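Course Books > Introduction to Stock and Storage > Chapter 2

Chapter 2
Keeping Small Goods in Order

In the first chapter we looked at the building: the doors, the aisles, the height of the shelves. Now we come down to the level of the hand. Most of the goods in a small warehouse are small themselves, and most of the time which is lost there is lost in searching for them.

The student should first learn the difference between a location and a container. A location is a place with an address, for example aisle C, shelf 4. A container is a thing which stands in that place and can be carried to another one. Beginners often write the address on the container. Then the container moves, the address moves with it, and the stock record is wrong by the evening. The address belongs on the shelf. The container carries only the name of the item and its code.

The second question is how many kinds of item may share one container. The Sellodel company, whose spare parts store we will follow through this book, began with a simple rule: one item, one container. When the store had 100 items, this worked well. When it had 600, the shelves were full, although many of the containers held very little. The company then allowed two items together, on the condition that a worker can tell them apart at one look. Color is the easiest difference. Shape is also good. Size alone is weak, for a person in a hurry will not compare lengths.

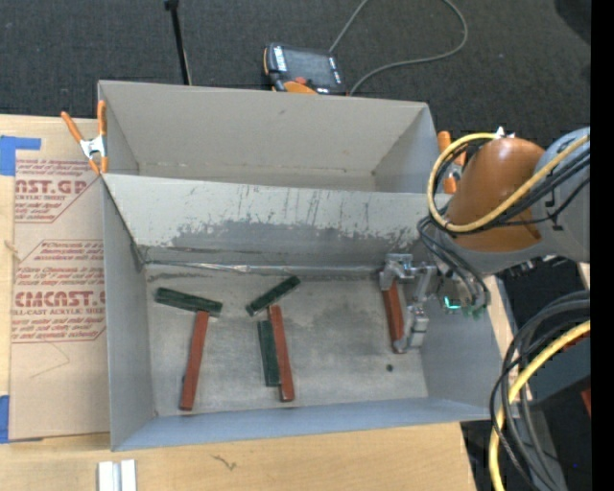

Nafula Kariuki objected, when she read the draft of this chapter, that color is a good servant only under good light. In her first store at Waron, she wrote, the lamps in the back aisles were yellow, and every July the inventory showed the same mistakes between brown parts and green ones. She would permit mixing only where the shape is different too, and she asked that students be told so before they learn the rule by heart.

Her point is taken up again in Chapter 5, with the lighting of work areas. For the present chapter we keep the Sellodel rule, but the reader should remember that some workers do not see red and green as different colors. A store which depends on these two must give a second sign, such as a label or a mark on the end of the piece.

The third question is the filling level. A container should be filled so that the hand can enter and come out again without pushing other pieces over the wall. At the Danollow depot, containers for bolts are made to hold 1000 pieces but are never filled to the top. The space that stays free is a part of the working space and should be planned as such.

In the sections that follow, we will treat these matters one by one:

2.1 Addresses and labels
2.2 Mixed containers
2.3 Filling levels and reordering
2.4 Case study: the Cao return counter

Before you continue, read again the terms at the end of Chapter 1, especially "unit of issue".

Copyright Danollow Course Books. Contact the publisher | Back to top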